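The glass half

I blame Siv Eide for the gripper. She runs the Thursday bench nights at Hekstead, the shared workshop I joined in June when my landlord got fed up with the drilling, and she had a box of printed parts going spare. "Take the fingers," she said. "You'll want to redo everything else."

She was right about everything else! The first body I printed split along the screw holes the moment I tightened anything, so now it has threaded inserts melted in with a soldering iron (my dad's, older than me). The fingers are plain black blocks. I've christened the whole contraption Clukska, after the noise it makes when it shuts.

The plan is simple enough to say out loud. I hold the gripper in my hand, do a job with it over and over with a camera watching, and later on a small arm tries to copy me. Garidance, the arm kit I've been saving for, costs more than my bike did, so for now I'm the arm. It's surprisingly tiring - you find muscles in your wrist you'd never been introduced to.

I started on foam blocks and got cocky. Then I moved to tumblers.

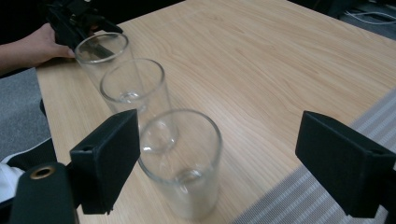

Glass is a pig of a thing for a camera. You see the table through it, a bit bent, and one tumbler behind another turns into a muddle of shiny curves. My foam block runs were fine after 40 goes. For glasses Siv reckons I'll want 300, and she's usually kind with her guesses.

Grip is the other headache. Squeeze too little and the glass slides, squeeze too much and you're fetching the dustpan. I've tried bicycle inner tube on the fingertips, which held well but smelt dreadful, and I've got some thin silicone sheet on order that Siv swears by.

On the software side I'm a beginner and it shows. My script for sorting the recordings is called Dijkstra, purely to make it sound cleverer than it is, and it threw away 11 good runs before I spotted a minus sign in the wrong place. I've said I'll bring up to 100 clean runs to the next bench night, on Thu 16 February, and I'm also meant to be bringing the biscuits.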